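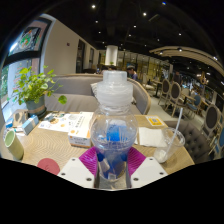 Talk notes: Reading old crime paperbacks as a set
Wokcombe Library, reading room, 8 Nov 2022

Slide 1 - Opening

Good evening. Check the back row can hear. Say that the talk runs to the tea break and that questions come after.

I started buying crime paperbacks because they were cheap and fitted a coat pocket. I now have 1,641 of them, most from the same few publishers. Tonight is about one short line, the Deron Mystery series, and what happens if you read it in order of issue.

Don't apologise for the condition of the books. They were made to be read on a train and left there.

Slide 2 - What the Deron line was

Small format, yellow spines, a number at the foot of each. Sold from racks at stations and tobacconists. The firm bought in hardback novels that had not done well, cut them to length and gave them new titles.

The cutting matters. I have put the hardback of Tarko's Wharf beside the Deron edition and the paperback has lost four chapters. Two of those were the inspector's home life. What is left moves faster, but his change of mind near the end now comes out of nowhere.

Read out: first paragraph of the hardback, then first paragraph of the paperback. Take it slowly. Leave a gap between them.

Slide 3 - The blurbs

Back covers first. Whoever wrote them liked a question at the end and liked the word "before". Will she find the key before the house is sold? Will he reach the quay before the tide?

Several give away the second murder. One gives away the killer, if you read it with care. Ask the room whether they mind. At the September talk half the hands went up, and we lost ten minutes to it, so keep this short.

Slide 4 - The policeman who resigns

He turns up again and again in the middle of the run. A superior warns him off, he hands in his papers, he carries on alone with less money and a worse coat. In the early books he gets his job back on the last page. In the later ones he doesn't ask for it.

My view is that the writers were copying each other and the readers were happy with that. I don't think it says very much about the police of the time. Somebody may disagree - let them.

Slide 5 - Doležal

The one author in the line I would press on anybody. He came to English late and wrote it very plainly. Short chapters, hardly any weather. People in his books go to work, and the crime has to fit in around the shifts.

Best place to begin is The Doležal Omnibus, 856 pages, which sounds a lot but holds four complete novels with nothing cut. The third is the strongest. Skip the introduction until afterwards, as it discusses all the endings.

Read out: the canteen scene, from "She counted the spoons" to the end of the page. Stop there even if it is going well.

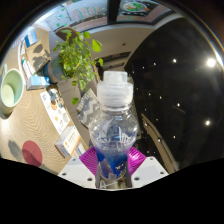
Slide 6 - Finding copies

Charity shops are thin now. Market stalls are better, especially the ones that don't sort by author. Look for the spine number, not the title, as some books were reissued under a second name and it is easy to buy the same one twice. I have done it more than once.

Brown pages are fine. A loose cover is fine. A missing last leaf is a real nuisance, so turn to the back before paying.

Slide 7 - Handling table

The spare copies can be picked up and opened. The omnibus is mine and I would like it back. Reading list is by the door, with spine numbers down the left side.

Questions. If there are none, ask who guessed the ending of Tarko's Wharf from the blurb.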